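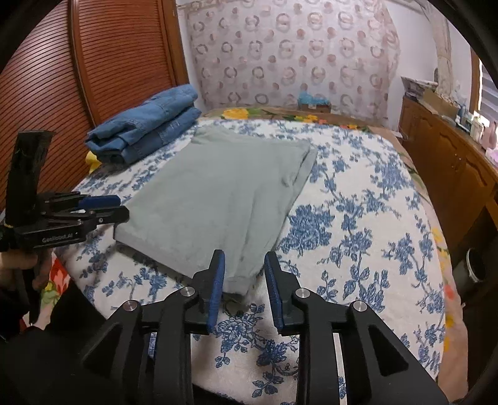
Plesik hand gripper kit: frequently asked questions
Last update: September 4, 2022

What is in the kit?
You receive two hand grippers, left and right, one set of replacement finger pads, a charger and a carrying bag. The camera mounts are already fixed at our workshop in Narkau. Please do not remove them, or the calibration is lost.

Do I need a robot to use it?
No. One person holds a gripper in each hand and does the task. The recordings can later be used to train an arm. Many customers buy the kit one year before they buy any robot.

Which tasks are suitable for a beginner?
We advise to start with clothes on a bed or a table. Small garments are good for learning, for the reason that both hands can reach all the corners without walking.

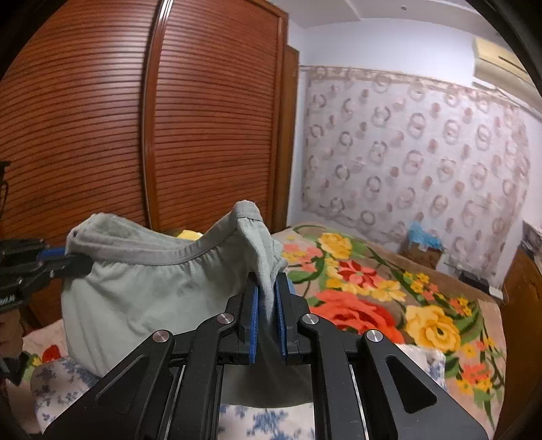
Holding briefs with both grippers, one at the waistband.

The cloth slips out of the fingers. What is wrong?
Usually the pads have dust on them. Wipe them with a damp cloth and let them dry. If the cloth still slips, take a bigger fold of it. Thin elastic is more difficult than denim.

How long do the pads live?
In our own test, one pair was good for almost 3000 grasps. After this the surface becomes shiny and you should change it. Both pads of one gripper must be changed together.

How many recordings do I need?
It depends on the task and on your training software. Korkor Owusu of our support team prepared 278 recordings for the towel task in July, and you can ask her for the list of settings.

Can I record in my home?
Yes. Ordinary rooms with furniture and patterned covers are welcome. Please put away letters and family photos before you begin.

Can I rent the kit?
Yes, the shortest period is 3 weeks. Rental is handled by Idahosa, our partner, and the kit must be returned in its own bag.

Who repairs a bent finger?
Send the complete gripper to the Binorska service desk, attention Olanrewaju Oyelaran. Write the serial number on the outside of the parcel.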